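Quittengelee, Versuch Nummer drei - und diesmal ist es was geworden!

14. Oktober 2018

Seit drei Jahren nehme ich mir im Herbst vor, ordentliches Quittengelee zu kochen. Beim ersten Mal hatte ich Sirup, beim zweiten Mal etwas, das man hätte schneiden und als Radiergummi verschenken können. Und jetzt stehen 19 Gläser im Regal, alle in diesem unglaublichen Rotorange, und ich laufe ständig hin und halte eins gegen das Licht.

Angefangen hat es damit, dass Leen Sabbagh mir eine Kiste vor die Tür gestellt hat. Birnenquitten, noch mit Flaum, der ganze Flur hat danach gerochen (wer den Duft nicht kennt: irgendwo zwischen Zitrone, Rose und sehr reifem Apfel). Ihr Baum in Diltside trägt dieses Jahr wie verrückt. Ich habe die Früchte erst mal ein paar Tage liegen lassen, weil ich sie so schön fand, und das hat ihnen überhaupt nicht geschadet.

Dann die Arbeit. Flaum mit einem groben Tuch abreiben, waschen, Stiele und Blüten weg, vierteln. Quitten sind hart! Mein kleines Messer hat nach der dritten Frucht aufgegeben, mit dem großen ging es dann. Schale und Kerngehäuse bleiben dran, denn da sitzt das Pektin. Genau das hatte ich beim ersten Versuch brav weggeschnitten und mich dann gewundert. Nur ganz lassen sollte man die Kerne, also nicht zerhacken oder pürieren.

Alles in den Topf, knapp mit Wasser bedecken und leise köcheln, bis die Stücke weich sind. Danach ins Tuch und über Nacht abtropfen lassen. Nicht drücken, sonst wird der Saft trüb. Ich habe natürlich doch ein bisschen gedrückt, ganz am Ende, und man sieht es zwei Gläsern auch an. Die essen wir eben zuerst.

Die Farbe kommt beim Kochen, und das finde ich immer noch wie Zauberei: Der Saft ist blassgelb, und je länger er auf dem Herd steht, desto röter wird er. Walid Tannous hat mir geraten, den Saft vor dem Zucker eine Weile allein einkochen zu lassen, und das hat den ganzen Unterschied gemacht. Dazu den Saft einer Zitrone, Zucker, und dann immer wieder ein Klecks auf den kalten Teller. Wenn er Falten wirft, sobald man mit dem Finger dagegen schiebt, ist er fertig.

Aus dem übrigen Mus mache ich Quittenbrot. Das habe ich mal in Toledo gegessen, zu einem kräftigen Schafskäse, und seitdem denke ich im Oktober an nichts anderes. Es trocknet gerade im Backofen bei leicht geöffneter Tür, und ich darf also bis morgen nichts backen.

Nächstes Jahr will ich ein paar Gläser mit Kardamom probieren, vielleicht auch eins mit Rosmarin. Hiba Chamoun schwört auf eine Vanilleschote, aber da bin ich noch skeptisch - Quitte schmeckt doch schon nach so viel! Wenn ihr eigene Mischungen habt, schreibt sie mir bitte in die Kommentare.

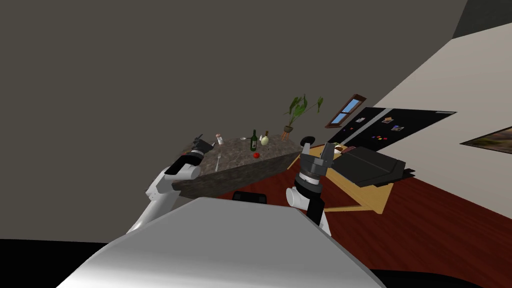

Und falls jemand in der Nähe noch leere Schraubgläser übrig hat: Ich nehme alle, denn Leen hat schon die nächste Kiste angekündigt.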